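Chapter 4
Friction: The Force That Holds Things Together

Push this book across your desk with one finger and then let go. It slides a little and stops. You already know it will stop, so you probably never think about it, but something had to stop it, and that something is one of the most interesting forces in all of physics. By the end of this chapter you will be able to measure it, predict it, and put it to work!

Friction shows up wherever two surfaces touch and one of them tries to slide past the other. It lets you walk, tie a shoe, strike a match and write with a pencil. A nail stays in a board because of it. So does a knot in a rope, and a violin bow would make no sound at all without it (try playing one with no rosin and you will hear almost nothing).

In Chapter 3 we drew force diagrams for a crate hanging from a cable. Now we set the crate on the floor, and a new arrow appears. It always lies along the surface, and it points against the sliding, or against the sliding that would happen if friction were not there. That second case surprises a lot of students. A crate that sits still while you push on it can have a large friction force acting on it, exactly as large as your push.

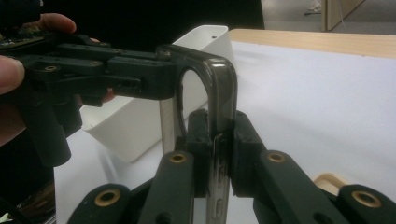 We call this static friction, and it has a limit. Push harder and it pushes back harder, up to a certain point. Go past that point and the crate breaks loose. Once it is moving, kinetic friction takes over, and for most pairs of surfaces it is the smaller of the two. You have felt this yourself if you have ever moved a heavy dresser - the hard part is getting it started.

Let's put numbers on it. Ankit Chaudhary is moving a crate across a level warehouse floor in the town of Trirkley. He pushes sideways with a force of 16 newtons and nothing happens. He pushes with 26 newtons and still nothing happens. At 38 newtons the crate is just about to slip. What was the friction force in each of the first two tries? Write down your answer before you read on.

If you wrote 16 newtons and 26 newtons, you have the main idea of Section 4.1 already. If you wrote 38 for both, you are in good company, and Section 4.1 will clear it up.

Section 4.2 brings in the coefficient of friction, a plain number with no units that tells us how strongly two surfaces resist sliding. Section 4.3 tilts the floor and turns it into a ramp, and there you will find a wonderful shortcut for measuring that number with a board and a protractor.

Words to know in this chapter: static friction, kinetic friction, normal force, coefficient of friction, angle of repose.

Before you begin, review the normal force in Section 3.5. You will need it on nearly every page.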